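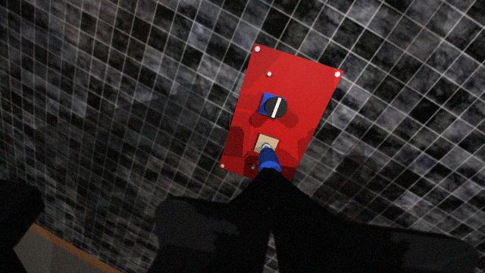
I've been promising a gallery from the Marar project for ages, so welcome to it! Marar is what our little group calls the work on teaching a robot arm to use panels - knobs, levers, switches, all the stuff your thumb figures out before you do. We do nearly all of the learning in simulation, and the simulator (Skarno, mostly written by Bevan McPhee over one long winter) gets to mess with whatever it likes between attempts. The panel gets tilted, the light moves, the floor gets new tiles. You'd think a big white bar across a black knob would make it easy to tell which way the knob is turned, and for a person it does. Our first policy ignored the bar completely and went by the shadows. Once we started shifting the lights around, it fell apart in the most spectacular way and I had to go for a walk.

The blue handle is my favorite part of the whole setup, and also the thing that has eaten most of my evenings. When the gripper comes up from below like this, the black fingers hide a good bit of the panel right when the policy would most like to see it. Lakshmi D'Souza had the idea of making the policy guess where the hidden corner is, as a side job during training, and scoring it on the guess. I was a grump about it (I thought it would just slow everything down) and I was wrong. It did slow everything down, but it also got us past a plateau we'd been stuck on since February.

Some numbers, for those of you who scroll straight to the numbers. We trained on 685 panel layouts and held back another 400 that the policy never saw. Without the corner-guessing trick it finished the full job, knob and then handle, on 68 percent fewer of the held-back layouts than it managed on the training ones. Ouch! With the trick that gap shrank to 5 percent, averaged over all our training seeds. Nisha Rajput reran the whole thing from scratch on her own machine before she'd let me write that down anywhere, and she got the same answer, so now I'm allowed.

A few things people have asked me since the talk at Fletadholm:

Why is everything so grainy and shadowy? We add it on purpose. Kohei Ogura built the lighting part of Skarno and he's a bit of a menace with it. My rule is that if I have to lean in toward the monitor to find a screw head, the setting is probably harsh enough.

Do the screws matter? More than I expected. Kohei tried a version of the panels with no screw heads at all, and the guesses about the panel's angle got noticeably wobblier. We haven't written that one up yet - I want to try moving the screws to odd spots first, to see if the policy is leaning on them too hard.

Does it work on a real arm? Ask me later in the year. Jagadeesh Pinto is putting together a physical panel at the Kendau workshop, and so far we have a very nice box of parts and a long argument about which springs to buy.

Can I try it? Soon, I hope. Bevan wants to clean up the panel generator before anyone else looks at it, and I want to fix the part of the install guide that only makes sense if you're me. If you have a knob or lever at home that you hate using, send me a note with how it moves. We're collecting awkward ones for the next batch of layouts, and my own oven is already on the list.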